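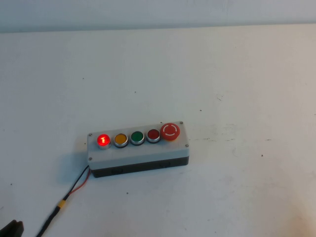 Wednesday, July
By the packing bench diarist

Back on earlies. In at ten to six and the kettle was already taken by the two from Skernurine, who have now been "just finishing off" for the whole of my rota. They were perfectly pleasant. They had brought their own milk.

The big meeting was at half past seven, standing up, by the roller door, so that it wouldn't run on. It ran on. We were told that from next month the Kos line will look after itself between breaks and that one person can mind both ends. At the moment it takes three of us, four when the cartons are bad. Someone asked what happens to the others and was told they would be "freed up". Freed up for what? Returns, apparently. I have done returns. It is a cold room with a tape gun in it.

They put a number on the slide, 1,222 cases a shift, which is what the new set-up is supposed to manage. I would like to know whose shift. On a good day with the old crew we got close to that, and on a good day nobody from upstairs came down to look. The slide didn't say what it does on a day when the glue is stringy or the film has been stored by the door and gone damp. I asked about the film and was told the system "learns". I have worked next to it for a fortnight and so far it has learned to stop.

To be fair to it, and I am trying to be, my shoulder is better. I wrote in March that I couldn't lift my arm to hang the washing out, and this week I did two loads and didn't think about it until afterwards. The lifting off the end of the belt was always the worst of the job and I won't pretend I miss it. If they had only given us that part and left the rest alone I would be writing something much nicer tonight.

What I don't like is the watching. With the lifting you had your hands full and the morning went. Now I stand there for long stretches with nothing to do but wait for it to need me, and then it needs me all at once. By eleven I was more tired than I used to be at two. I said this to the supervisor and he said it was a matter of getting used to it. He has an office with a chair.

We had the training this afternoon, such as it was. One hour, with a handout by Fiton that had been written for a different model, so that half the page numbers pointed nowhere. Most of it was about stopping. How to stop it, who may stop it, what to write down once you have. I came away knowing the emergency stop very well and still not clear how you get the thing going again without ringing someone. When I asked, the answer was that we wouldn't normally be restarting it ourselves. So I am to be in charge of a line that I can halt and can't start. I wrote that on the back of the handout so I would remember to put it here.

And there is a form now for every stop. It goes into Flistia, on the tablet, and it has a list of reasons you must choose from. "Operator error" is second on the list. "Machine error" isn't on it at all, though there is "other". I picked "other" all afternoon and shall go on picking it. If they want to use those figures later to decide how many of us they need, then the figures had better be right, and I don't believe for a minute that they are collecting them for our benefit.

The younger ones are keener. A couple of them have put in for the technician course and I hope they get it, I really do, but there are 123 of us on that site and I heard there were two places. You don't need to be good at sums. One lad asked me whether I would apply. I said I'd think about it, and then thought about it all the way home on the bus and missed my stop.

Must ring the union rep before the weekend and ask whether "freed up" changes our hours, because the letter doesn't say. Also ask if returns is on the same rate. I'd want that in writing.

Rain from about four. Beans on toast, bed by nine. Earlies again tomorrow, and I'm taking a flask.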